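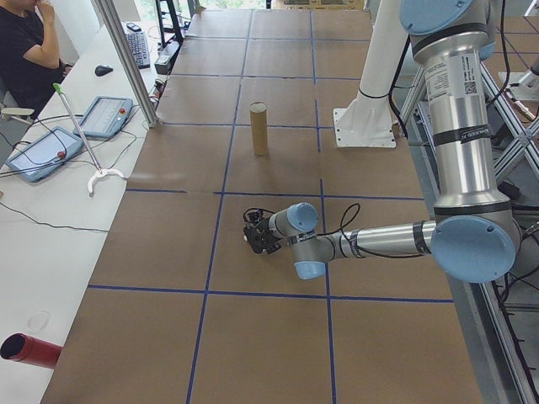 La table quadrillée au ruban bleu, avec le tube en carton debout

Objet : Re: [pindulura-amis] Soirée anniversaire de Cillau
De : Anika Tillman
À : liste pindulura-amis

Bonjour à tous,

Je réponds à la liste plutôt qu'en privé, parce que plusieurs d'entre vous m'ont posé la même question.

> Est-ce que quelqu'un sait si Cillau sera là le soir des dix ans de l'album ?
> J'ai lu sur un forum que la soirée était annulée, et ailleurs qu'elle
> chanterait avec Drino. Je dois prendre mon train et je ne voudrais pas
> venir pour rien. Et pour le dîner, faut-il s'inscrire à part ?
> Lyons

La soirée n'est pas annulée. Elle a lieu en décembre comme prévu, dans la salle du Pindulura, ouverture des portes à 19 h 30. Cillau a confirmé sa présence à la fin du mois dernier. Elle présentera le film de la tournée, puis elle restera pour le dîner. Elle ne chantera pas l'album en entier, elle l'a dit elle-même à la radio, et je préfère que personne ne vienne avec cette idée. Deux chansons sont possibles en fin de soirée, sans engagement de sa part.

Pour Drino, je n'ai rien de sûr. Ils ont été photographiés ensemble à la sortie du studio, et c'est de là que part la rumeur du duo. Son agent m'a répondu qu'il serait en ville cette semaine-là — rien de plus. Je vous demande de ne pas relayer la chose sur les réseaux tant que ce n'est pas annoncé.
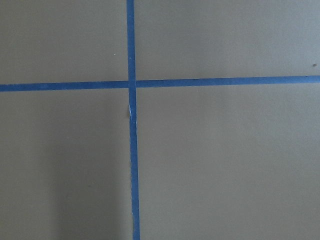

Pour le dîner, l'inscription est bien séparée du billet. La salle contient 200 personnes pour la projection, mais il y a beaucoup moins de places assises à table et la famille de Cillau en prend une partie. Sa sœur vient avec ses enfants, ainsi que les deux musiciens de la première tournée. Je placerai les membres de la liste par groupes, dans l'ordre des réponses. Au sol, les coins de chaque groupe seront marqués par deux bandes de ruban bleu en croix, comme sur la photo, et il suffira de chercher la sienne en entrant. Merci de m'indiquer avec qui vous souhaitez être.

Le repas coûte environ 10 euros de plus que le billet, à régler sur place. Pas de dédicaces pendant le dîner, c'est la seule demande de Cillau. Elle signera les disques avant la projection, au bar, un par personne.

Lyons, tu peux prendre ton train. Le dernier pour rentrer part trop tôt pour rester jusqu'au bout, donc prévois une chambre, ou écris-moi si tu cherches un canapé.

Anika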